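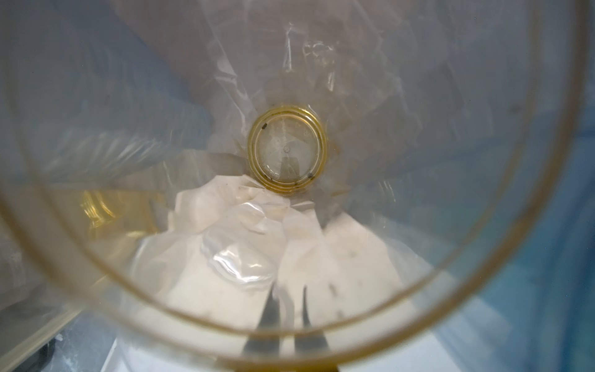

发件人:老灶台
收件人:居家整理邮件组
日期:2022年1月18日
主题:回复:一柜子杂杯子到底怎么收

各位好,

上一封信我看了两遍,中间还去厨房翻了一通自家的柜子,所以回得慢。先把原信贴在前面,免得新进组的朋友摸不着头脑:

> 大家好,潜水很久,第一次发问。
> 我十月份搬进现在这个房子,厨房不大,上柜只有两格能放杯子。问题是我家的杯子实在太杂了,有玻璃的,有塑料的,有一套里只剩一只的,还有买东西送的。高矮粗细都不一样,叠又叠不起来,硬叠上去就拔不下来。
> 现在的状况是:常用的全堆在水槽边上,不常用的塞在纸箱里,纸箱搬来以后就没拆完。每次来客人我都要蹲在地上翻箱子,翻出来还得重新洗。
> 想请教三件事。第一,塑料杯和玻璃杯能不能混着放?第二,洗完以后到底是倒扣还是正放?第三,那些落单的杯子,你们是留还是送走?
> 另外我看中了Ponlow的一款双层杯架,可是量了一下柜子,进深只有30厘米,不知道装不装得下。有人用过吗?

先说Ponlow那个架子,我用过!而且用了不短的时间,后来拆了。我那只底座进深25厘米,照理你的柜子放得进去,可是你要想想柜门里面的合页,还有杯子摆上去以后会比架子边沿多探出来一点。我当初就是只量了架子没量杯子,关门的时候“当”一声,一只高脚杯就这么没了。你要是真想买,先拿张硬纸板剪成底座那么大,放进柜子里,再把你最胖的那只杯子摆在最靠外的位置,关一下门试试,什么都清楚了。

再说混放。我的做法可能跟组里有些朋友不一样(我知道有人是坚决分柜的):我不按材质分,我按“谁会伸手去拿”来分。家里小孩自己倒水喝,所以矮的那一格放塑料杯,他够得着,摔了也不怕。玻璃杯都在上面一格。这样分完以后,材质其实也顺带分开了,可是出发点不同,放回去的时候脑子不用转弯。我婆婆来住过一阵,我没跟她讲过任何规矩,她洗完杯子放的位置居然跟我放的差不多,我就觉得这个分法是对的。

不过分之前一定要先全部拿出来。我说的是全部,纸箱里的也算。我自己每年冬天弄一次,就在台面上铺开一只大托盘,杯子统统往上放,横的竖的都无所谓,放不下就搁在托盘旁边。这一步看着乱得吓人,可是好处也在这里,平时藏在柜子深处的颜色一下子全跑出来了。

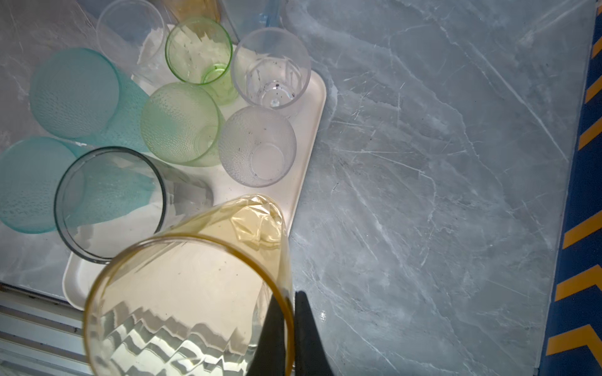 我特别偏心琥珀色的玻璃杯,尤其是杯壁上压了菱形花纹的那种,拿起来稍微斜一点,对着光一看,底下的东西全碎成一块一块亮的,好看得很。这种杯子我是舍不得收到里面去的,天天用。有花纹的杯子洗起来要多费一点工夫,纹路里容易藏水垢,我用旧牙刷蘸一点白醋,顺着纹路刷,再拿温水冲。表面带小凸点的塑料杯也是同样的道理,别用钢丝球,一刷就花,花了以后更容易挂脏,越刷越难看。

还有杯底。透明的杯子一定要对着光看一眼杯底,很多小黑点从侧面根本看不见。有的是茶渍,泡一泡就掉;有的是塑料里面本来就带的,那就随它去吧,别跟它较劲。我有一回跟一只塑料杯较了半个晚上的劲,指甲都抠疼了,后来发现那个点在壁里头……

倒扣还是正放,这个问题组里吵过好几轮了,我也不想再挑起来,哈哈。只讲我自己:刚洗完的一律倒扣,底下垫一层有空隙的沥水垫,过一夜再收。收进柜子以后,常用的正放,不常用的倒扣防灰。千万别没干透就倒扣在平平的托盘上,水汽闷在里面,第二天一拿起来有股味道,又得重洗。我以前用过Skistton的硅藻土垫子,吸水是快,可是玻璃杯口直接磕在上面我总有点心疼,后来又换回了普通的网格垫。

然后是叠起来拔不开的事。玻璃的:里面那只倒凉水,外面那只泡在温水里,等一小会儿,轻轻转着往外拔。水别用滚烫的,一冷一热差太多要裂的。塑料的:沿着两只杯子的缝滴一点洗洁精,放倒了慢慢捻。以后真要叠,中间夹一张裁小的厨房纸,土办法,可是管用。

落单的杯子,我是留的。我知道这话在咱们这个组里不太受欢迎!可是我家吃饭从来不讲究成套,每个人认一个颜色,反倒不会拿错,来客人的时候也是,你蓝的我绿的,一晚上下来不用满桌子问这是谁的水。真正要送走的是这几种:杯口有缺的(这个不要送人,包好了扔掉),拿着手感别扭所以从来不用的,还有印着字、当初图便宜拿回来的。我去年在Buvura旧货铺寄卖了一批,店里的人说单只的玻璃杯比成套的还好走,有人专门买回去插花、放牙刷。

要装箱送走或者暂时存起来的话,说一下包装。旧塑料袋、皱纸都别扔,揉成团往杯子里一塞,撑住内壁,外面再裹一层,比单裹外面结实得多。大号的透明塑料桶也好用,小杯子包好了竖着放进去,隔着桶壁就知道里面装了什么,省得再写标签。箱子最底下垫一条旧毛巾,空的地方都塞满,拎起来晃一晃,听不见响就行。

最后一件跟你问的不太相干,顺便提一句。上个月有人在组里推荐Mitsotakis-Vlachou的那套玻璃杯收纳盒,我去看了,标价3,000,打完折2,058,隔板倒是做得挺厚,可是格子全是一个尺寸。你家的杯子那么杂,我猜有一半放不进去。要是已经有人买了,麻烦回信讲讲格子能不能拆,我也想知道。

你先把那只纸箱拆了吧,拆完来信说说里面都有些什么,要是有多出来的琥珀色杯子不想要,请第一个想到我。

老灶台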